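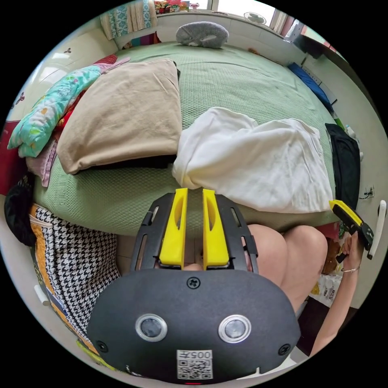

May, after lunch

Day two with the Sturnon hand-held pair, and I'm warming up to it. Kiran wants a yes or no before the Lostent trial runs out, so I'm putting down what I think while it's fresh (sorry in advance for the order).

Good stuff first! The yellow fingers line up nicely and I can see both tips without craning my neck. Pairing left and right took me 3 tries this morning, then it held. The manual says to wake the left one first - I had it backwards. Primo, you'll do the same thing, so read page one.

Clothes on a bed are a fair test for us, much closer to what we'd use these for than the foam blocks Ridier sent with their kit. Thin cotton is the hard one. If I come in flat I get a fold of bedspread along with the sleeve, so I've started tipping my wrist and pinching from the side.

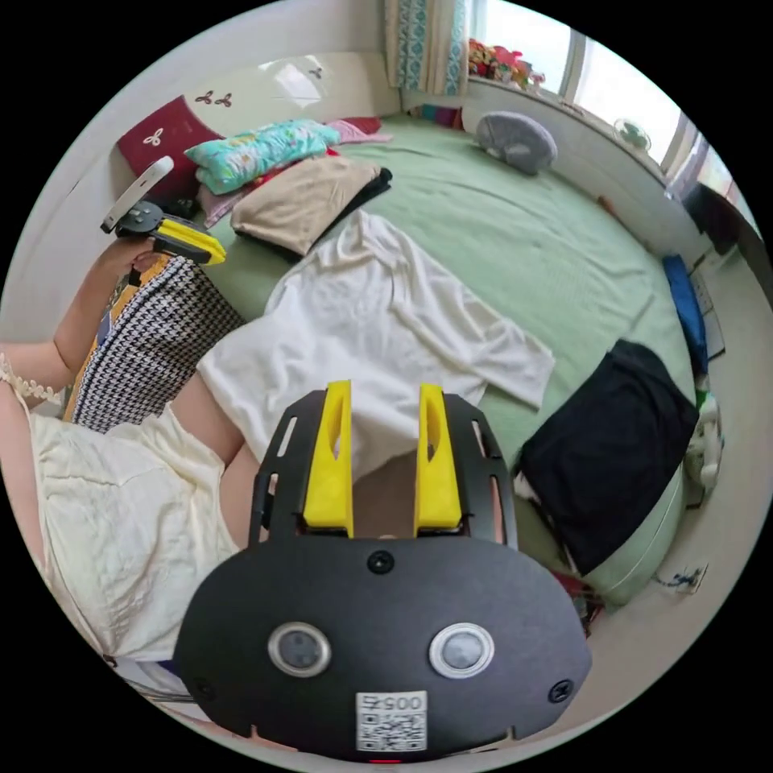
Thicker things are easier, and I'd leave them for the end of a session when my hands are tired. My thumb gets sore after some 100 grasps, and I'd like Elisa to try a full run, her hands being smaller than mine.

Price is 3,130 for the pair, spare fingers extra. Still need to ask Lostent if the fingers come in a softer grade, and who pays return shipping.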